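Sorting a small shelf of Chinese paperbacks: by title, by size, or by subject?
Posted in Home Organization > Books and Paper
Tags: books, labeling, desk storage, romanization

Danai Giannakopoulos
Asked in March, viewed 2147 times

I am cataloging a household collection of 520 books. Most are in English and already shelved by author. The remaining 74 are Chinese paperbacks, and I have no system for them. I read some characters but not quickly.

Constraints:

1. The shelf is a Gota two-tier unit, 1036 mm wide. Upper tier clearance is too low for the tallest paperbacks if they stand upright.

2. The titles mix old and modern. Two that I pulled for a test sort are 韩非子 (Han Feizi), navy blue with a yellow title label, and 人性的弱点, black with yellow characters. The second also has an English title on the cover, The Weakness of Human Nature. My catalog software wants one sort key per book, and I don't know whether to use the characters, the romanized title or the English. 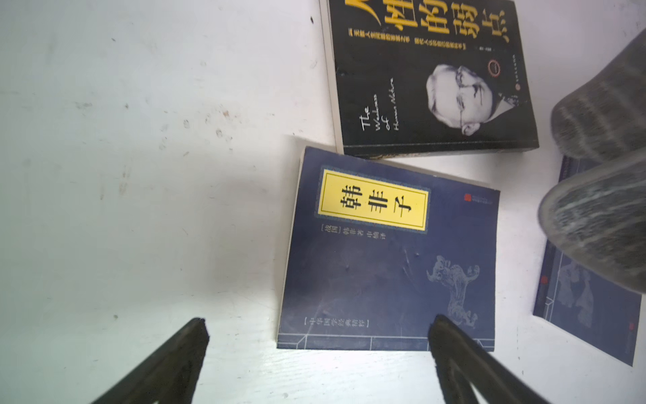 3. Pens, markers and other desk supplies currently share the work surface with whatever books are being sorted. I would like to keep them within reach for writing labels, but they take up space needed for stacks.

What sort key would you use, and is it worth separating the supplies from the books during the work? I am not looking for a subject classification that needs a manual.

lellness_shelver
Accepted reply

Use pinyin without tone marks as the sort key and keep the characters in the title field. Any software that handles plain text will sort it correctly, and someone who cannot read the characters can still find the book from a printed list. Your two would be:

Han Feizi
Renxing de ruodian

Put the English title, where there is one, in a separate alternate title field. Don't sort on it. Translated books often appear under several English titles, and the one printed on a Chinese cover may differ from the one used on the English edition. That black paperback is a case of this. Carnegie's book is normally sold in English as How to Win Friends and Influence People.

Decide on word division before you start. Either "Han Feizi" or "Hanfeizi" is workable, but the two forms sort to different places in most programs. Write the rule on the first page of the catalog.

On height: measure the tallest book and give the lower tier to anything that doesn't fit above. Record the tier as U or L in the location field. Two short alphabetical runs are easier to maintain than one run with gaps.

On supplies: stand the pens upright in one holder at the back of the surface, to the left if you write with your right hand and stack on the right. Keep the area in front of it for books only. Three at a time is a reasonable batch for entering titles.

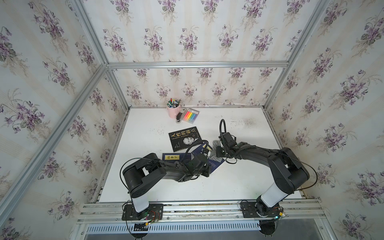 Graziella Messina

I would disagree on the batch size. Pull a full shelf segment, enter it, and put it back in order. With small batches you spend more time walking than typing. I did mine in runs of 20 and had few errors.

Agree on pinyin. One addition: the characters for "de" and similar particles should be kept in the key, even though English articles are usually skipped. Dropping them causes confusion later.

brastside_reader

I just sort by color. Works for me. McPhee bookends are good if the paperbacks lean.

Danai Giannakopoulos

Thank you. I have gone with pinyin, no tone marks, "Han Feizi" as two words, and the particle kept. Will try the longer runs once the lower tier is cleared.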